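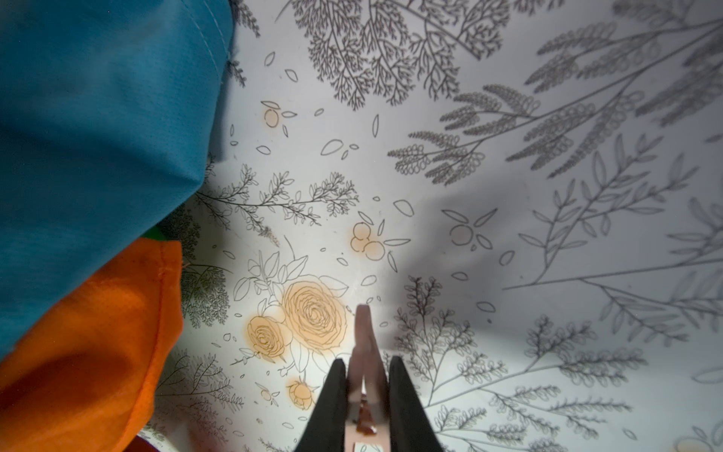 # About the Borkell Robotics Club

The Borkell Robotics Club is an after-school club for students between grades 8 and 12. We meet in the technical building of Borkell School, in the long room next to the print shop. The club started with four students and one set of motors from a broken printer. Today we have 30 members, and in most months there is a short waiting list.

We are a school club and not a company, but we try to work in the way a small company works. Each team has a plan, a notebook and a shelf. What is on the shelf of another team stays on the shelf of the other team.

## What we do this year

Our main project is called Virkix. The goal is a robot arm that can sort and fold household cloth. It sounds simple, and many parents smile when they hear it. For a robot it is quite difficult, because cloth has no fixed shape. A box looks the same every time you put it on the table. A towel does not.

The students work with pieces of fabric in strong plain colors, such as teal, orange and green, on top of a printed surface with roses, berries and fern leaves. The program must learn where the cloth ends and where the flowers begin. The first version of the program wanted to pick up the roses. We kept this version, and new members study it in their first month.

The small camera sits close to the two black fingers of the gripper, so it sees the work from very near. The students save these pictures and mark the border of every piece of fabric by hand. Until now they have marked 2328 pictures. Most of this work was done by the younger members, and it is careful work. Shadows and folds are the hardest part, and two students often disagree where the line should go. Then they must write down both opinions and decide together.

## How a meeting looks

We meet every Thursday. The first 30 minutes are for reading the notebooks and for questions. After this the teams go to their tables. One team writes software, one team builds and repairs the gripper, and one team prepares the tests and marks pictures. Every student changes the team at least once in the school year, also those who would like to only write software.

In the last part of the meeting we clean up. Fabrics are folded by people, for the time being.

## Competitions

In May we go to the Kadlec Cup, a regional competition for school robots. Last year we sent 2 teams. The better one finished in sixth place in the category "Soft Objects" and lost many points for time – the arm was correct, but very slow. This year the students have made the movements shorter, and we hope to come a little higher.

We also visit our partner school in Tretitz each fall. Their club builds robots which drive in the field, so we have different problems and can learn from each other.

## Joining the club

You do not need experience with programming or electronics. You need permission from your parents, closed shoes and a notebook with squared paper. Membership is free for students of Borkell School. Students from other schools pay a small fee for materials.

New members can start in September or after the winter break. Please write to the school office and put the words "Robotics Club" in the subject of your message. We answer during the school week, usually within a few days.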